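Home | Rules | Set-up Guide | Scenarios | Errata | Contact

KILLDALE: A TABLETOP GAME OF LIMITED WAR
Set-up Guide, Section 3: Before the First Shot

Read this section once all the way through before you open the counter bags. We know you won't. The counters are small, they roll, and at least one supply depot will end up under a radiator.

Killdale is played by two sides, Ikunar and Likitz, who share a river, a rail line and a long list of grievances. Neither side starts the game at war. Most groups manage to fix that by the second turn.

3.1 Laying out the map

1. Unfold the map and place it with the compass arrow pointing away from the Ikunar player. If both players want to be Ikunar, see 3.5.

2. Bend the folds backward once, gently, so the map lies flat. Do not iron it. Mirjam Strebel, who drew it, has asked us to put that in writing.

3. Find the border. It is the dashed red line. The dotted red line is the border as Likitz sees it, and it only matters in the Long Quarrel scenario.

4. Place the turn marker on April. The game begins in spring in every scenario, before the river crossings flood.

Note: Hexes with a number in a box are towns. Hexes with a number in a circle are also towns, but the people there do not like you. Roll on the Unrest table when you enter.

3.2 Placing the starting forces

5. Each player takes the order-of-battle card for their side and places units in the hexes shown. Ikunar goes first.

6. Stack no more than 3 ground units in a hex. Headquarters count toward the limit. Generals do not, whatever they may tell you.

7. Place air units face down in their base boxes. A base can hold 2 squadrons. Extra squadrons go in the reserve box and sulk there until a base opens up.

8. Set both supply tracks to 100. This is the highest they will ever be, so enjoy the view. 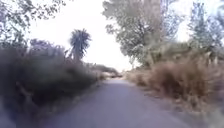 9. Trace a supply line from each front-line unit back to a depot. It may run along rail, highway or minor road, in that order of preference. A minor road carries supply for one stack only. If two stacks are leaning on the same minor road, the owner picks which of them eats.

Caution: Supply lines may not pass through a hex next to an enemy armored unit unless a friendly unit is standing in that hex. This rule starts more arguments than any other in the box. Settle now how your group reads it, while everyone still likes each other.

3.3 The Tension track

War does not start just because somebody wants it to. It starts when the Tension marker reaches the black square, and both players are allowed to push.

10. Put the Tension marker on the yellow square marked "Strained."

11. Shuffle the Incident deck and deal two cards to each player. Keep them hidden. They include lost drones, a badly translated speech and one very unlucky fishing boat.

12. Put the Ultimatum card aside, face up, where both players can reach it. Either side may play it once. Playing it moves Tension up three squares, and you must read the text aloud in a serious voice. (The serious voice is optional in tournament play.)

13. Decide on the back channel. With the back channel open, players may pass one written note per turn and the other side has to pretend to consider it. With it closed, they may only glare.

Note: Emil Bühler's tutorial group played an entire afternoon without reaching the black square. Ikunar won on grain exports. This is a legal result and the rules team is rather proud of it, though the players asked for their afternoon back.

3.4 Outside powers

14. Place the Kuster marker in its own box at the edge of the map. Kuster is the large neighbor that sells weapons to both sides and is deeply concerned about the fighting.

15. At the start of each turn, before Incidents, roll one die for Kuster. On a 1, it cuts off the side that is winning. On a 6, it cuts off the side that is losing, and calls this a peace plan. On any other roll, it issues a statement. 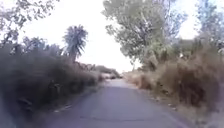

Photo: Veronika Nägeli

16. If both players agree to skip Kuster for a first game, take its marker off the map and remove all Incident cards with a blue corner. The game runs shorter and a good deal meaner.

Caution: Do not remove the blue-corner cards and then leave the marker in place. Kuster will have opinions and no way of acting on them, and the die roll in step 15 will point you to cards that are back in the box.

3.5 Choosing sides

17. If the players can't agree on sides, each writes down the Tension level at which they would be willing to start a war. The lower bidder plays Likitz, whose army is ready sooner. The higher bidder plays Ikunar, whose army is bigger but still looking for its boots.

18. If the bids tie, roll for it. Woo-jin Koo suggested arm wrestling during testing. We tried it, and we now suggest rolling for it.

3.6 Final check

19. Confirm that all of these are true before turn one:

- Turn marker on April
- Tension on "Strained"
- Both supply tracks full
- Two Incident cards in each hand
- Ultimatum card face up
- No counters on the floor

If you are missing a counter, write to Verena Hubmann at the parts desk and quote part code 2807, along with the name of the unit. Please look under the radiator first.

Continue to Section 4: The Turn, and How to Lose One.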